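# Hakala: a word list of packaging terms

Tuesday, by the Hakala list keeper

Hi, and welcome to the tidy version! Hakala is a plain text list of 1,000 words people use for boxes, lids, tubs and cartons, gathered from old catalogues and from my own very long memory of working in a stockroom (Zarnell, if you know it -- lovely canteen).

Each line has 4 fields: the word, what it means, where I heard it, and a note if I'm unsure. Tabs between them, no fancy quoting. I've left 29 words with no meaning at all, as I only ever heard them shouted across a loading bay. 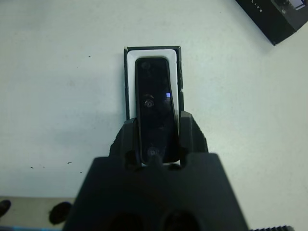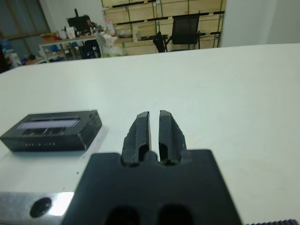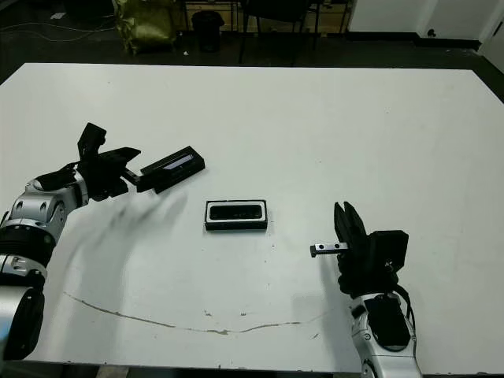
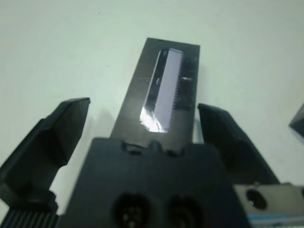
First picture: an open, upright black box.

What's changed in version 2: spellings are British all the way through now, and "carton" and "case" have separate entries (thanks to everyone who moaned about that!). The old Dronora spellings are still in the last field, so your searches should carry on working.

Please don't use it to settle arguments about "tray". I've put down three meanings and I'd happily add a fourth.

Free to copy, change and print out. If you put it in something, a mention of Hakala would be nice -- I do like to see where it ends up.

14 shares | 3 comments

clokine_fan: Is "tote" in there? Couldn't find it.

boxroom: It's under "bin", see the notes field.

papertape: We always said "flat" for an unfolded one. Will send it over tonight.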